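Flelora craft table cover, amber, large size: my review after nine months

I bought this cover in February, together with two refill bottles, and I wanted to use it for a long time before writing something.
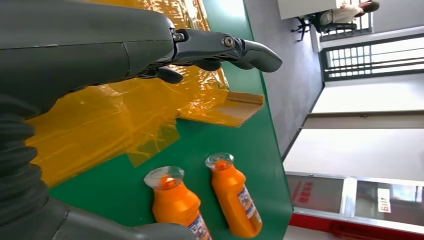 First some words about why I needed it. I make small things at home, mostly painted cards and candle labels, and sometimes I dye paper. My table is green and I like it very much, but the paint is not kind to it. Before, I used old newspapers. They move when you move, they stick to wet glue, and after one evening you have a mountain of paper to throw away. A friend from the evening class in Pravville told me to look for a plastic cover which you can see through, so you still know where the edge of the table is. This sounded sensible to me.

The cover is a thin plastic sheet in a yellow colour, something between honey and weak tea. It is translucent, so the table shows under it, but the colour changes. Please think about this if you mix colours! My greens looked too warm when I painted on the cover, and two times I corrected a colour which was in reality correct. Now I put a white plate or a piece of card under the thing I am painting, and the problem is gone.

The sheet arrives folded very small. This is my biggest complaint. The folds stay for a long time, and the plastic is shiny, so in the evening under the lamp you get many little reflections from the wrinkles. I tried to put books on it for two nights. It helped in the middle, but not so much at the borders. A warm room helps more than the books. I did not dare to use the iron, and the paper in the packet also says not to do it. One corner of mine has a hard fold that does not want to go down, and if I forget it, my sleeve catches there. I have learned to turn this corner to the side where I do not sit.

The cleaning is easy. Water paint goes away with a damp cloth, also when it is dry. Acrylic paint comes off in little skins if you bend the plastic a bit, and I confess that I enjoy doing this. Glue from the glue stick needs warm water. With permanent ink I had no success and there is a blue spot, which will stay with me. The ink did not go through to the table, so the cover did its work.

I had one accident with dye in the summer. I pushed over a full cup, and the liquid ran along the folds as in small rivers and arrived at the border of the sheet, and from there to the table. The edge has no lip or raised part to stop it. If you work with much liquid, you should put a towel at the side, or choose a tray. For drops and brush marks it is good enough.

Now the bottles. They are sold separately by Prukura, but the shop offered them with the cover for a lower price, so I took two. They are orange plastic with clear caps, and the body becomes narrow to the neck. I keep thinned glue in one and water in the other. The plastic is soft and I can press it without pain in the hand, also after an hour. The caps close well. I leave the bottles lying down on the table very often, which is a bad habit, and until now I found no puddle. But both bottles are orange and nothing on mine tells me which is which, so you must write a label yourself. I once wet a whole sheet of good paper with glue because of this. It would be nicer to have two different colours in the set.

When the bottles are lying down they roll on the bare table. On the cover they roll less, I suppose the wrinkles are stopping them. So there is one good thing about the wrinkles.

For comparison, I had before a thick mat from Obura. The mat is flat from the first day and it feels more solid, and you can cut on it with a knife. On the Flelora sheet you cannot cut, I tried once with a very light hand and there is now a slit as long as my finger. I repaired it with clear tape from below. The Obura mat cost me 1310 and the Flelora cover 763, with 90 more for the delivery, so it is a real difference, but not so big as it looks in the advertisement. The mat is also too small for my table, and it is heavy to carry to the class. The sheet I fold and put in a bag. Of course then the wrinkles come back, and we start again from the beginning.

About the smell: in the first week there was a smell like a new shower curtain. I left the window open and after some days it was gone.

What I like: it is big, it is light, it protects from paint and ink, and it washes quickly. What I do not like: the folds, the missing edge for liquids, and the colour, which I would prefer clear. I have seen that there is a clear one in a smaller size for 600, but I did not buy it and I cannot say if it is the same thickness.

I give the cover three and a half stars from five, and the bottles four. For painting and gluing I would buy the cover again. For cutting, please keep your mat.

Written 2019-11-24. If I find a good way to make the corner flat, I will add it under this review.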